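About Kovstead

Kovstead is a shared workshop for people who build and program robot arms in their own time. We opened in May with 15 members and one bench. Membership now stands at 73, and the floor is 2000 square feet.

Our main build is called Stunemar. Members wire it, route the cables and write the control code, which we named Boltis.

White arms and black grippers over the brown table

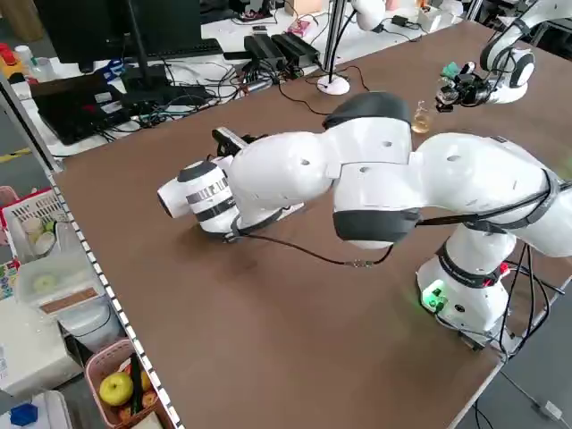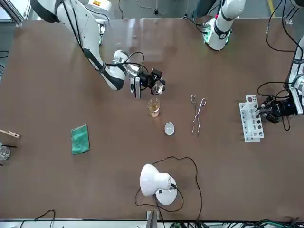 Bite is our beginner group. It covers gripper control and basic safety, and the fee is $80 for the full course. You don't need your own tools. New members get a bench tour first, then a locker and a key card.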